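16 Jun 2024

Workshop notebook, big room. Sunday, so quieter than usual, which in this place means you can hear the fridge.

Came in to sort out the white table. It has been on the list since January, under the heading "quick jobs", where things go to grow old. The idea back then was simple enough: one large table, kept clear, so that anybody with a job to lay out could lay it out. What we got is a shelf that happens to be at waist height. Vega Cantero calls it the departure lounge. Things are put on it on their way to somewhere else and their flight is never called.

Rules I set myself before starting, written down so I can be held to them:

Nothing gets moved to another table. That's how we got the Ivholm situation.

Nothing gets thrown out without asking, except obvious rubbish.

If I don't know what it is after 20 seconds of looking, it goes in the query tub and I keep moving.

For anyone who missed the Ivholm situation: in January we bought a set of Ivholm drawers to hold small parts, cleared a desk to assemble them, put everything from the desk on the white table, and then found the drawers were one runner short. The runner came eventually. The drawers are now up and lovely and have a label on every front. The stuff from the desk stayed on the white table until this morning, because by then it lived there.

9.40. Started at the back end and worked forward. Paper first. A surprising amount of it was delivery slips from Flimcombe, going back further than I'd like, most of them for the same order of cable ties sent in dribs and drabs. Kept the latest, recycled the rest. Also found the missing page of the booking sheet, which explains the double booking and means I owe someone an apology. Will do it in person, with cake.

10.15. Cables. I've tried the shoebox method and the hook method and I'm now a convert to the bag method: one cable, one zip bag, length written on the bag in marker. We had 25 bags and I used 13 before running out of cables I could identify. The unidentified ones are in the query tub, tangled together for company. If you put a cable back, please put it back in its bag. If the bag says 2 m and your cable is clearly not 2 m, you have somebody else's bag.

Tape measure found. Second tape measure found. Neither agrees with the steel rule, and they don't agree with each other, so I've left a note on both and will check them properly during the week. Until then use the steel rule for anything you care about.

10.50. Tea. The good mugs were all in use somewhere, so I had mine out of the one with the chip. Vega came by and asked whether I was tidying or just moving things to where I could see them. Fair question. I said the difference only shows up on the second day.

We had a short argument about the power strip. Vega's view is that it should be screwed to the underside of the table edge, out of the way, like a grown-up workshop would do. Mine is that the moment you screw it under there, everyone starts crawling about on the floor to plug in a charger, and then somebody brings in a second strip and puts it on top anyway, and then we have two. I've seen it happen at the last place. Agreed to leave it loose for now and put a strip of Josura hook tape under it so it doesn't travel. The Josura stuff is the kind that comes off cleanly. The other brand took the finish off my bench at home and I still bring it up at dinners.

11.30. Cloths. We own a fair number and all of them are grey, thanks to somebody (me) buying in bulk. This would be fine except that some are for screens and some are for bench grime, and once they've been through the wash there's no telling them apart. New system: screen cloths get a stitch of red thread in one corner. I did 8 before my patience ran out. Any cloth without a thread is to be treated as a grime cloth and kept away from anything you look at for a living. Fold them flat when you're done. Balled-up cloths breed.

Plants watered, including the one on the desk by the windows, which I suspect was already being watered by two other people. If you're one of them, please own up so we can take turns before it drowns. The big leafy one by the table is doing well and wants turning every so often or it grows toward the glass and leans like a commuter. I've put a bit of masking tape on the pot. Tape faces the window one week, the wall the next.

12.20. Stopped, looked, felt fairly pleased. 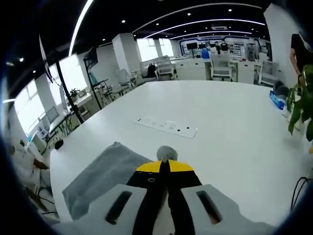 White table, looking down the room to the cabinets. Strip still loose in the middle.

Still to deal with on it, for whoever's in next:

The blue package on the right. Not mine, not Vega's. I shook it gently and learned nothing. If it's the Ortuño order, it should go straight to the cabinets and be ticked off on the sheet.

The dark bag behind it. Assume it belongs to a person who will want it. Left alone.

Small black round thing toward the window side. I thought it was a lens cap, Vega thought it was the foot off something. Query tub if it's still there by midweek. If your equipment has developed a wobble, come and try it on.

Chairs: I pushed none of them in, on principle. There are white ones and a black one and they wander. The black one gets fought over and I don't want to be seen taking sides.

Afternoon. Wiped down the cabinet fronts along the back wall, since the cloth was in my hand. The end door sticks. It's the hinge, not the latch, so stop thumping the latch. Needs the top screw taken out, the hole packed with a matchstick and a bit of glue, and the screw put back. Ten-minute job, so I've written it under "quick jobs" and expect to see it done by next winter.

Query tub is on the lowest shelf, lid off. Have a look before you order a replacement for something. Vega has already claimed a hex key from it and is being insufferable.

To buy: zip bags (large), red thread, one marker that works. Return the dead markers to Flimcombe if they'll take them, otherwise bin. Please don't put them back in the jar.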